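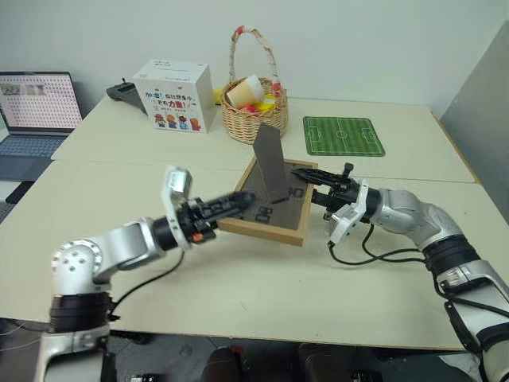
Left arm reads higher than right arm, which one do I log?

Bulasard Health Boards > Heart and Circulation > Home Monitoring

tmarlow_
Posted 12/12/2022
I was told to keep a home blood pressure log before my next appointment. Upper arm cuff, automatic, the Pulleler model with the memory button. My left arm is consistently 8 points higher than my right on the top number. The bottom number is close to the same on both sides. I have been seated for all of them, same chair, morning and evening. The sheet from the clinic has one column and does not say which arm. Do I log the left, log the right, or average them?

kestrel_rn
Log the left. The usual practice is to check both arms at the start and then use the higher one from then on. A small difference between arms is common. Don't average across arms. The result is a number that doesn't belong to either of them and can't be compared with an office reading.

Write "L arm" at the top of the sheet so whoever reads it knows.

oldvalve
Disagree in part. Before deciding the left is higher you need to know how the readings were taken. If you do the left first every time, the first reading tends to run high and the second comes down because you have been sitting longer. That alone can produce a gap of this size. Did you alternate?

tmarlow_
No. Left first every time, then I move the cuff over and do the right.

oldvalve
Then the gap is not established. Alternate the starting arm for several days and look again.

kestrel_rn
Fair point, I should have asked. Procedure for the check:

Empty your bladder first. No coffee, cigarettes or exercise in the half hour before.
Sit with your back supported, feet flat, legs uncrossed, for five minutes. No talking.
Arm resting on a table, cuff at heart level, on bare skin.
Take two readings on the first arm, a minute apart. Switch and repeat.
Next session, start with the other arm.

If the left still comes out higher, use the left.

Sérgio Aguiar
Table height matters more than people give it credit for. With the cuff below heart level the reading goes up, and with the cuff above it the reading goes down. My kitchen counter put my arm almost at the shoulder and I logged falsely low numbers for most of August. I moved to a desk and the top number rose. My medication had not changed and neither had anything else I could identify.

Check that both arms rest at the same height. If one is on a table and the other is on a chair arm you are measuring furniture.

dpk44
What about cuff size? I have the same monitor and the cuff in the box is the standard one. My upper arm is above the range printed on it. I bought the large Dirnent cuff and the readings dropped.

kestrel_rn
A cuff that is too small reads high, so that fits. But be careful mixing cuffs and monitors from different makers. The monitor is validated with its own cuffs. A connector that fits the hose does not make the pair accurate.

dpk44
It fits and it inflates without an error code. Not convinced this is a real problem.

oldvalve
It is. The error code covers leaks, movement and a failed measurement. It has no way of knowing the bladder dimensions. You may be getting a correct number or you may not, and your log can't tell you which. Ask for the large cuff made for your monitor.

dpk44
Fine. It costs nearly as much as the monitor did, for the record.

tmarlow_
I measured around the middle of my upper arm with a sewing tape. Both arms are inside the printed range, so cuff size isn't my issue. The table is the same for both. I'll alternate and report back.

patricio_walks
Side question. When does a difference between arms need attention? My father's was over 10 and the doctor at the Patrício clinic wanted it rechecked with both cuffs inflating at the same time.

kestrel_rn
That is the range where most clinicians would want it confirmed, and a persistent difference can point to narrowing in an artery on the lower side. Simultaneous measurement removes the order problem oldvalve described. A recheck was reasonable. If there is also arm pain or numbness, or sudden chest or back pain, that needs urgent care and not a forum.

tmarlow_
Update. I alternated for a week. The gap is now 2 points, left still higher. Most of it was the order.

oldvalve
That is within the noise of the device. Pick one and keep to it.

kestrel_rn
Left, since it is still the higher of the pair. But I agree it makes little difference at that size. Keep the old readings on the sheet with a note that the left arm was always first. Don't delete them.

Sérgio Aguiar
Also take the monitor with you to the appointment. They can run it against the office device on the same arm.

tmarlow_
Will do. Does the memory button keep the two users separate? My wife has been using it too.

dpk44
There is an A/B switch on the side. If it has been on A the whole time, her readings are in with yours. Go by your paper log.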